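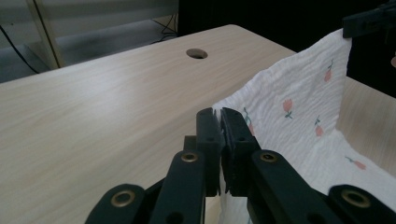

Two grippers, one flowery cloth. Folding remains on the to-do list.

CAN IT DO THE IRONING YET?

Every spring someone sends us a link to a robot that is going to do the housework, and every spring we go and have a look. In May it was the turn of Flovmont, who have taken a unit on the Skaltbridge estate and are collecting what they call chore data. People pick up cloth with hand-held grippers, the grippers record what they see, and the recordings go off to teach a machine to do the same.

Cloth is a fair test, we'll give them that. A mug is the same shape every time you reach for it. A tea towel never is, and a thin crinkly fabric is worse, as anyone who has tried to fold a summer blouse on a narrow table will know. Catch an edge and you may have one layer or two, and a pair of plastic jaws can't feel the difference the way a thumb can.

So how far along are they? We asked for times. A person using the grippers, we were told, needs 40 seconds to fold a small cloth in half and in half again. A person using hands needs 7. The machine trained on all this manages it in over 15 minutes on a good run, and the firm was vague about the bad ones. Readers who work in the laundry at Güneş, where sheets and tablecloths go through by the cageful, can carry on making plans for their summer holidays.
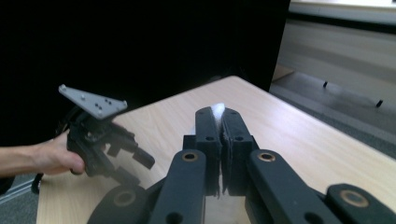
The part that bothers us more is the gap between the demonstration and the job. A table with one thing on it is a long way from a basket of mixed washing with a sock up the sleeve of a jumper. Who turns the pockets out? Who spots that the blue one will run? The brochure has a page headed "The Whole Home", and the whole home in it consists of a worktop and a very tidy shelf.

Shop-floor work gets the same treatment. Flovmont say bagging and sorting soft goods is "next", and they may be right one day. The packing line at Cliltivcombe was told much the same about a machine for bagging cushion covers. It was switched on for the visitors and then stood under a dust sheet for the rest of the winter, and the covers were bagged by the same people as before.

There is a price, too, or the start of one. The firm talks of renting a finished machine to households for 50 pounds a week. For that money you could send the lot out to be washed, dried and folded, and have it brought back to the door. When we said so we were told the price would come down, which is what we were told about the last one.

None of this means the work is silly. Watching someone try to pinch a single edge of cloth in two stubby fingers gives you a new respect for whoever did the school shirts when you were small, and the people doing it were patient and good company. We'd only ask that the leaflets catch up with the table. If a machine can fold one cloth slowly, say that, and leave the ironing out of it.

Flovmont say they will hold another open afternoon in the autumn. We have asked if we can bring our own washing, fitted sheet included, and are waiting to hear back.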